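Holtlow Community Help – Robotics and Automation

Recording by remote control or by hand guiding for a table-laying task

Posted by Burketti, August

Our department is preparing a set of recorded lessons in which an arm is shown how to lay a tray for one person: a plate on the left, then a fork, chopsticks and a spoon on the right. We have completed 122 recordings by remote control. The trained arm places the plate well but frequently picks up only one of the two chopsticks. Should the remaining recordings be made by guiding the arm by hand, and is a total of 300 sufficient? We would prefer not to discard the work already done.

2 replies

Rolland

There is no need to discard the existing recordings. Hand guiding gives the operator a better sense of contact, which is useful when picking up thin items from a flat surface. It has one serious drawback – the operator's hands and sleeves appear in the camera view, and the arm will not have them there when it works alone. If you adopt hand guiding, record the joint positions first and then replay the motion with the operator out of view, saving the camera pictures from the replay only.

With regard to the total, 300 is adequate for a single layout. The starting positions should be varied within that number. Operators tend to return each item to the same spot between recordings, and the arm then learns the spot.
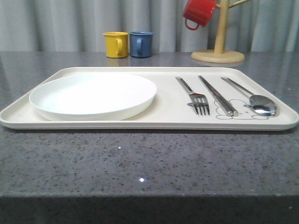

The chopsticks should be treated as a separate lesson. Ask the operator to close the gripper across both sticks together, pause briefly, and lift straight up before moving sideways. Any recording in which one stick is left behind should be marked as failed and kept apart from the training set. It is also advisable to agree the order of the utensils in writing, as two operators working in different orders will produce an arm that hesitates between them.

Nilletti

We did 1,000 by remote control and it was fine in the end. Check the delay on your controller first. Ours was slow and everyone was overshooting the spoon.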